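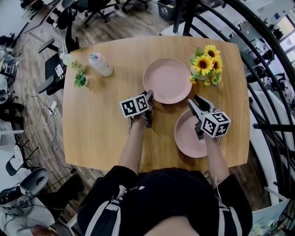
I laid a table for two the same way for 17 years - plates dead opposite each other, flowers smack in the middle - and then I moved to an apartment in Flernstead with a table barely big enough for a jigsaw puzzle. My friend Maribel Huamán came over in September, looked at my setup and started sliding things around before she'd even taken off her coat! Her rule is that flowers go beside a plate, never between two people who want to talk, and I'm a total convert. Sunflowers next to a dusty pink plate look so cheerful on honey-colored wood, and fake ones are fine by me (mine have lasted through more than 60 dinners and one cat). A little greenery goes over on the other side, and I leave the tablecloth in the drawer.

Matte plates do show every fork scratch, I'll warn you. I bought my pink ones secondhand for 17 dollars and I baby them. Maribel says I should just use them and quit fussing. She's coming back for soup at six, so we'll see who wins.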